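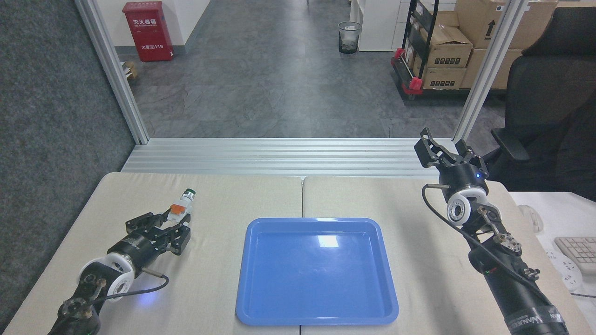 The two-arm workstation, with one gripper closed around a small part and a blue tray at the center of the padded tabletop.

Marnlow Workshop Completes First Stage of Two-Arm Sorting Bench

Dec 6, 2025

Members of the Marnlow shared workshop have completed the first stage of a two-arm bench intended to sort small parts into trays, the workshop announced on Saturday. The build, known as Hurnon, was assembled during evening sessions in November and is now in regular use by the members who are writing its control software.

The bench consists of two black robotic arms mounted at the near side of a padded tabletop, each fitted with a two-jaw gripper. An aluminum structure stands at the back of the work surface. Parts are presented to one arm, which is to place them in a shared tray between the two. The second arm will be used for handovers and for turning parts that arrive in the wrong position.

According to a statement from the workshop, the project was approved in the spring on the condition that it remain within the general equipment budget. Spending to date stands at $3,398, including the power supplies and the hardware used to fix the arms in place. The workshop said the figure does not include hand tools and fasteners already held in its stores.

"The purpose of the build is to give members a bench on which they can learn to program two arms working in the same space," the statement said. "It is meant to be taken apart, changed and put back together."

Current work is concerned with grip. Members found in early sessions that short cylindrical parts tended to turn in the jaws when picked up at an angle, so that they reached the tray facing the wrong way. The team has since reduced the closing speed and added a brief pause before each lift. A set of test parts in contrasting colors is being used so that the direction of a part can be judged easily by members at the bench and in recorded trials.

The tabletop covering was also changed during the build. The first surface, a bare board, caused parts to bounce and roll when released too early. It was replaced with soft padding in a light color, laid in two pieces so that either side can be lifted for access to the mounting points. The workshop noted that the seam between the pieces must be kept flat, as small parts can catch on a raised edge.

Cable routing remains unfinished. The cables serving the grippers are long enough to allow full movement of the wrist, but members have reported that a loop can swing into the working area when an arm is drawn back. Guides are to be printed at the workshop and fitted before the next stage begins. Until then, members are asked to run the arms at reduced speed and to stop the program before reaching across the table.

The second stage will add a parts feeder, designed by members of the Kerkitz makers' group, which has shared drawings from a similar build of its own. The feeder is expected to hold 10 parts at a time and to release them singly at a fixed point on the table. The two groups have agreed to publish the finished drawings together, along with the changes each has made.

A third stage, in which both arms would work from the feeder at the same time, has been discussed but not approved. The workshop said it would first review how reliably the arms avoid each other near the tray, where their reach overlaps the most.

Members wishing to use the bench must complete an introductory session, which covers the emergency stop, the limits set on arm movement and the procedure for reporting a fault. Sessions are held at the Parry Street entrance and last two hours. Places are limited to eight members per session, and those who have already completed the workshop's general machine safety course will be given priority.

The bench may be reserved through the workshop's usual booking sheet. Programs written for it should be saved to the shared project folder with a short note of the gripper settings used, the workshop said. Members are also asked to return test parts to their storage box at the end of each booking and to leave both arms powered down in the parked position.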